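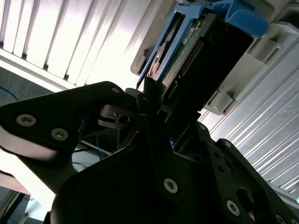
Osia Records Storage Migration
Progress report for the May reporting period
Prepared for the Cunha program office

1. Status

Work under the second phase of the grant is on schedule for the Osia site and behind schedule for Erklow. Spending is within the approved budget. One change to the scope is requested in section 5.

2. Work completed

Osia. The old storage array has been retired from daily use and is now read-only. All land survey files and parish register scans have been copied to the new array. Checksums were generated on the source before copying and compared on the destination after. The comparison produced 28 mismatches. Of these, 17 were traced to files that had been edited while the copy was running, and the current versions were copied again. The remaining 11 were unreadable on the source and have been restored from tape. No mismatches are open.

Disk replacement at Osia followed the procedure in the phase one report: one drive per array at a time, full rebuild, then a consistency check before the next drive. Rebuilds were started in the evening to keep the load off the reading room catalog. Drive serial numbers and bay positions are recorded in the asset register.

Erklow. Rack space was handed over in usable condition, but the second power feed was not connected until late in the period. Equipment was installed and tested on the single feed only. Copying has not started.

Catalog software. The Sasance import tool was updated to accept the older field layout used for maps. A test batch of 1,000 records was loaded. Date fields containing a range (for example, "1871-74") were cut to the first year on import. The rule has been corrected and the batch reloaded with the full range kept. Records in which the shelf mark contains a slash still need manual review.

3. Milestones

Osia copy and verification: complete
Osia tape set, first full write: complete
Erklow installation: complete, second feed to be retested
Erklow copy and verification: not started, 4 weeks behind plan
Catalog import, maps: in testing
Catalog import, registers: not started

4. Issues and risks

Power at Erklow. The failover test has to be repeated with both feeds live. Copying will not begin before that test passes.

Tape capacity. The first full write used more tapes than planned. The map scans are already compressed and gained nothing from compression on the drive. The estimate in the original proposal assumed a gain for all material. The stock on hand covers one further full write.

Network link. The overnight copy from Osia to Erklow shares a link with the building backup. The two jobs have been given separate windows, with the backup running first. Transfer rates will be reported once copying begins.

5. Request

We ask the program office to approve moving the unspent travel funds to the media line, to cover tapes for the Erklow set. The total award does not change. A revised budget table is attached as Annex B.

6. Next period

Repeat the failover test at Erklow. Start the copy in the order registers, surveys, maps. Finish the shelf mark review and load the remaining map records. Write the restore procedure and run it once against the Osia tape set, using a folder selected by the reading room staff.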